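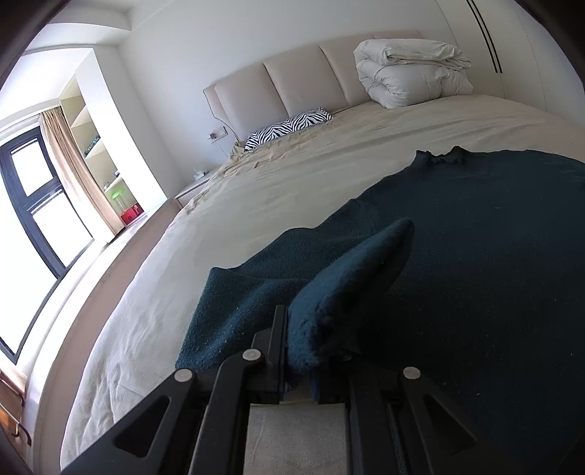
Notas para la charla: enseñar a doblar con la mano

Diapositiva 1. Saludo y presentación

Buenas tardes a todos, y gracias por quedaros después del café, que sé que a estas horas cuesta. Presentarme deprisa: Trinidad Pereyra, del equipo de demostraciones de Willeven. Mencionar a Ignacio Sosa y a Pilar Jara, que están en la segunda fila y contestarán mejor que yo las preguntas de electrónica.

Dejar la foto puesta un momento, sin prisa. Un jersey verde azulado extendido sobre la cama y la pinza agarrando un pliegue del tejido. Contar que de esto va la charla entera: de coger una prenda con la pinza en la mano, doblarla como la doblaríamos en casa y que el robot aprenda de ese gesto.

Diapositiva 2. Por qué el punto nos trae de cabeza

Una camisa planchada tiene bordes, y un borde se busca y se encuentra. Un jersey de punto cede, se estira, se arruga hacia dentro, y cuando levantas una parte el resto se viene detrás. (Si hay ganas, preguntar a la sala quién dobla primero las mangas y quién empieza por abajo. Siempre se discute, ¡y me encanta!)

Volver a señalar el pliegue levantado. Al cerrar los dedos sobre una capa doblada, la persona decide cuánta tela coge, y esa decisión es justo lo que queremos recoger.

Diapositiva 3. A mano o por mando

Hablar con cariño del mando a distancia, que nos dio mucho. En Steltport grabamos 87 demostraciones teleoperadas y aprendimos a tener paciencia – Zulema Garrido todavía me lo recuerda. Con el mando se ve lo que el brazo puede hacer de verdad, con sus límites y sus articulaciones. Con la pinza en la mano se trabaja más suelto, pero hay que vigilar que nadie haga con la muñeca un giro que luego el brazo no pueda repetir.

Decir claro que seguimos usando las dos cosas.

Diapositiva 4. Cómo pedimos las demostraciones

Leer despacio, que aquí la gente toma notas:
Sesiones de 30 minutos y descanso.
Prenda extendida antes de empezar a grabar.
Una sola pinza, movimientos seguidos, sin correcciones bruscas.
Si la tela se escapa, se vuelve a coger y se sigue grabando.

Sobre esto último, contar lo de Pilar Lagos, que al principio borraba todos sus fallos por pudor. Le pedimos que los guardara, y esas recuperaciones nos vinieron de maravilla.

Diapositiva 5. Lo que queda pendiente

Las mangas muy largas, los cuellos que se levantan solos y las prendas gruesas. Tenemos seis tipos de doblado definidos y el del jersey sigue siendo el que más demostraciones pide. En mayo empezamos con toallas en Leltalon.

Abrir preguntas. Si nadie arranca, pasarle el micro a Ignacio y que cuente cómo ajustamos la apertura de los dedos.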